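Home | News | Business | Property | Opinion | Archive

Search this site Enter keywords Go

Print this story | E-mail to a friend

Stitau tightens rules on short-term furnished lets

The Stitau housing office will require a separate license for every furnished unit let for periods shorter than one month, under a rule change that takes effect in February. The present system, which licenses the building owner and covers any number of units at the same address, will close to new applicants on the same date.

Existing license holders may continue under their current terms until their next renewal. At that point each unit must be registered individually, inspected, and assigned a number that has to appear in all advertising, including listings placed through booking websites.

The office's register shows 461 furnished units let on short terms in the city. Of these, 315 are held under building licenses and will have to be registered again one by one. The remainder are already licensed singly, mostly ground-floor apartments and converted outbuildings in the Shearer district, and will see little change beyond the new advertising requirement.

"A building license tells us who owns the property. It does not tell us how many people may be sleeping in it on a given night, or whether the unit on the third floor has been looked at since the one on the first floor was approved," said Nazmiye Çınar, who heads licensing at the housing office. "We have been working from address lists. We need to work from unit lists."

The inspection covers electrical supply, ventilation, hot water, means of escape and floor area. The floor area standard has not been altered, but the method of measurement has. Space taken up by fixed wardrobes and water heater closets will no longer count toward the minimum, and neither will any part of a room where the ceiling is too low for an adult to stand. Owners of top-floor units under pitched roofs are expected to be the most affected. A unit that falls short on area may be relicensed for a smaller number of occupants if it meets the standard for that number.

Electrical rules have been rewritten at greater length. Each habitable room must have enough fixed outlets to make extension cords unnecessary for the appliances supplied with the unit. The inspector will work from the inventory attached to the rental agreement, so an owner who lists a portable heater, a kettle and a refrigerator must show where each of them plugs in. Cords may not run across a doorway or beneath a rug. Internet equipment must be placed where it can be reached for a reset without moving furniture, a provision added after owners asked whether such equipment could be kept in locked service cupboards.

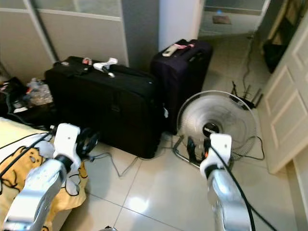
Ventilation is the other area of substantial change. Rooms without a window that opens will need mechanical extraction to the outside. A portable fan will not be accepted as a substitute, although owners remain free to supply one. Bathrooms must have extraction that continues to run after the light is switched off, and the inspector will check that the duct reaches the exterior wall or roof and does not end in a ceiling void.

The rules also set out what must happen between guests. Owners or their agents must keep a changeover sheet for each unit recording the time of departure, the time of cleaning and the time of the next arrival. The sheet must be kept for one year and produced on request. It does not have to be kept on paper. Smoke alarms must be tested at each changeover and the result entered on the same sheet.

Luggage storage is addressed for the first time. Guests' bags may not be held in stairwells, shared corridors or meter rooms before check-in or after checkout. Owners who offer storage must provide a room that can be locked and that does not form part of any escape route. An earlier draft would have required a written receipt for every bag. That clause was dropped after the comment period, and the final text asks only that the owner state in the rental agreement whether storage is available and at what hours.

Perkex, a management company that handles lets for absentee owners in the city, said it supported unit licensing in principle but questioned the timetable. In its written comments the company said that owners with several units in one building would face repeated visits by different inspectors, and asked that all units at an address be inspected on a single day where the owner agreed. The housing office has accepted the request. Combined visits can be booked when the application is filed and will be charged as one call-out plus a fee for each unit.

A second request from the company, that units inspected in the year before the change be exempt from a new visit, was refused. The office said earlier inspections had been carried out under the old method of measuring floor area and could not be carried over.

Older buildings will be treated separately in one respect. The means-of-escape standard assumes a protected stairway, which many properties built before 1927 do not have. For these, the office will accept an alternative scheme made up of linked smoke alarms in every unit and in the common hallway, self-closing entrance doors, and emergency lighting on each landing. The cutoff year matches the city's first building code, adopted that year, and is already used for other purposes in planning decisions. Owners who claim the alternative must supply evidence of the construction date. A tax record or a dated plan will be enough.

The scheme cannot be used in buildings with commercial cooking on the ground floor. Owners in that position will need to enclose the stairway or stop letting on short terms. The office said it had written to the properties it believes are affected.

Enforcement will begin with the advertising requirement. From the start date, a listing without a unit number will draw a notice giving the owner 14 days to correct it. If the listing remains unchanged the office may suspend the license, and a suspended unit cannot be let until an inspector has signed it off. Fines for letting without any license remain at their present level.

The register itself will be moved to a new system supplied by Clako, which already runs the city's parking permit records. Members of the public will be able to look up a unit number and see whether its license is current, the maximum number of occupants and the date of the last inspection. Owners' names and contact details will not be shown. Neighbors who want to reach an owner about noise or refuse collection can do so through the office, which will forward the message.

Long-term lets are outside the scope of the change, as are hotels and student residences, which are licensed under other rules. Homeowners who rent out a single room in the house where they live are exempt from inspection but must still register. A room does not qualify for the exemption if it has its own kitchen and its own entrance from the street.

Application forms will be available at the housing office counter and on the city website before the rules take effect. Owners will need a floor plan with dimensions, the inventory, a sample rental agreement and an electrical certificate. The floor plan may be drawn by the owner, provided it is to scale and shows the position of doors, windows, outlets and smoke alarms. The counter closes at 4:30 p.m.

Print this story | E-mail to a friend

Home | News | Business | Property | Opinion | Archive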